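A skeptic's afternoon at the Skadeson open day

The lab manager had driven to Demport with a list of questions and a low opinion of demonstrations. She buys equipment for a mid-sized testing lab and asked that her name be left out, as she still has to deal with the sales people.

"I've sat through a lot of these," she said when we spoke afterward. "Everybody claps when the arm moves. I want to know what happens on a bad night in December when I'm home in bed."

Skadeson was showing Jollico, its system for running sample prep with one small arm on a bench between a liquid handler and a second, larger instrument. Visitors saw the whole job in simulation, on a virtual bench set up in a virtual warehouse. That was her first complaint.
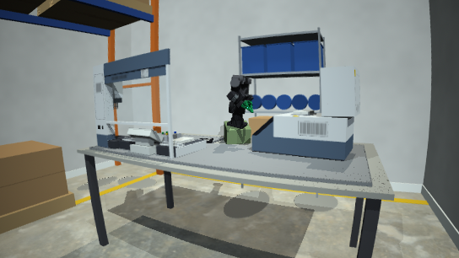 "A simulated floor is never sticky," she said. "Plates don't warp. The label doesn't peel off because somebody stored the box next to a radiator. I asked how many runs they'd done and they told me 2538. Fine. How many on a real bench? 827. So I wrote down 827 and forgot the other one."

She gave them credit for answering. At other open days, she said, she has been told to send an email.

What bothered her more was the talk about time. The presenter said Jollico would free up staff for better work. She has heard that sentence from Visser, whose system her lab looked at and turned down, and she can't remember anyone in her trade being freed up.

"You get a machine, and then you get a person who looks after the machine. Usually it's your best tech. I asked who clears a jam. There was a pause, and then I got a slide."

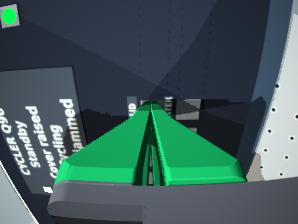
One visitor near the front told the presenter that a jam was the wrong thing to worry about, and that the quiet mistakes were worse: a plate a hair out of place, a run that finishes on time with bad numbers in it. The lab manager wished she had said it herself. "A stopped machine I can live with," she told me. "I come in, I swear, I start over."

The presenter's reply was that the arm checks its grip before each move. She asked what it checks against, and was told the details were in the manual. She has asked for the manual. It hasn't come yet.

Was there anything she liked? She thought about it for a while.

"The arm's small. I could fit it in my back room without moving the freezer. And they let us ask for the same step twice, which I did, to be annoying."
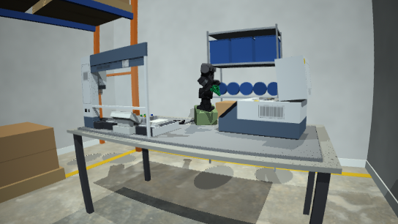

What it would cost her

Skadeson quoted a monthly fee of 1694 dollars, or 2016 with the service plan. She wants to see what the plan leaves out before she takes either figure to her boss.

"If they'll put one in my lab for a month, with my plates and my people, I'll look at it. I told them that at the door. They said someone would call."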